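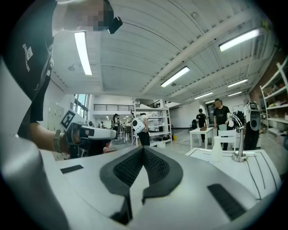

Borrower import stops partway, no error shown to user

Help Desk > Library Systems > Zorkeo > Closed tickets

My tickets New ticket Knowledge base Contacts Log out

Raised by: Arvo Rautiainen, Prarnley Library
Assigned to: Matsuda
Priority: Normal
Status: Closed

Problem as reported

We are moving the borrower list out of the old system and into Zorkeo. The export file has 2,000 borrowers in it. When I load it through Import > Borrowers the progress bar gets most of the way, then the page goes back to the menu as though it has finished. The borrower list then shows 1,655. I have tried it twice with the same result. No message on screen either time.

I need this sorted before the overdue notices go out at the end of the month, otherwise people at the end of the list won't get one.

Notes

9.10 am, Matsuda
Can you tell me which browser, and whether you opened the export file in a spreadsheet before loading it? Please also leave the 1,655 in place for now.

9.25 am, Arvo
Firefox. Yes, I opened it to delete the two columns we don't use (fax and second fax) and saved it again as CSV. Too late on the other thing, I cleared them out before the second try. The 1,655 there now are from the second try.

9.40 am, Matsuda
Fine. The import log on our side has a 400 response at the point where it stops, so the server is rejecting something in the file and the import page isn't passing that on to you. First guess was a size limit but the file is well under it. Second guess is one bad row.

Could you do the following:
Clear the test borrowers again.
Sort the file by surname instead of card number.
Save as CSV, comma separated, UTF-8.
Load it and tell me the number you end up with.

10.30 am, Arvo
1,162 this time.

10.35 am, Matsuda
Good, that rules out a limit on the number of rows. It's a single row and it has moved with the sort. Look at the borrower in position 1,163 in the surname file, not counting the header line. It should be the same person as position 1,656 in the card number file. Don't paste their details here, just tell me if anything looks odd in the address or notes.

11.05 am, Arvo
Same person in both. Notes field says they want large print, then there's an opening quotation mark in front of a book title and no closing one. The note is cut short. I think the old system only kept so many characters.

11.15 am, Matsuda
That would do it. The importer reads everything after the open quotation mark as part of the note, through to the end of the file, and the field ends up far too long. Your spreadsheet shouldn't have written it out like that. Did you save with "quote all text cells" ticked or unticked?

11.20 am, Arvo
I don't know. I clicked through the box. Had a look now and there is a setting called string delimiter, which is blank. I've never touched it that I remember.

11.25 am, Matsuda
Put a double quotation mark in that setting and save again. Also take the stray mark out of the note while you're there. Either one should be enough, but do both.

12.50 pm, Arvo
Done. Import finished and the list shows 2,000. Checked ten borrowers against the old system, including the last one by surname and the one with the note. All correct except that two phone numbers have lost the zero at the front.

1.05 pm, Matsuda
The zeros are the spreadsheet again. It treats the phone column as numbers when you open the file. Export a fresh copy, and when you open it set the phone, mobile and postcode columns to Text in the preview window. Then repeat the same save settings and reload. Choose "Update existing" this time, matched on card number, so you don't have to clear anything.

2.40 pm, Arvo
Reloaded. Phone numbers are right, still 2,000 in the list. Notes are fine. I had to take the stray mark out again as it was a fresh export, so I've fixed it in the old system too.

Can the fax columns be skipped in Zorkeo itself? Then I wouldn't need to open the file at all.

2.50 pm, Matsuda
Yes. On the second import screen set each one to "Ignore this column". It remembers the choice for next time.

I've logged the missing error message as a separate fault. Closing this one. Reply within 14 days to reopen.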